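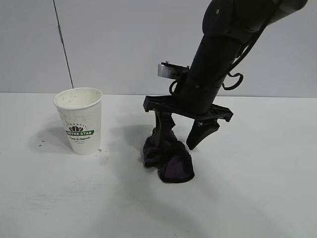

LITULBERG, April 13, 2022

Home | News | Galleries | Contact

Machines and chores: a gallery

Picking up a rag is still hard work for a machine. Cloth changes shape every time it is touched, and a grip that suits one fold may miss the next. Shiuli Sikder of Colanness would trust an arm with 20 minutes of table clearing, but only with a person nearby.

A dark purple cloth, with one finger of the gripper pressed into it. The paper cup to the left reads COFFEE STAR, and there are a few crumbs on the white tabletop. Wiping up crumbs takes a person seconds.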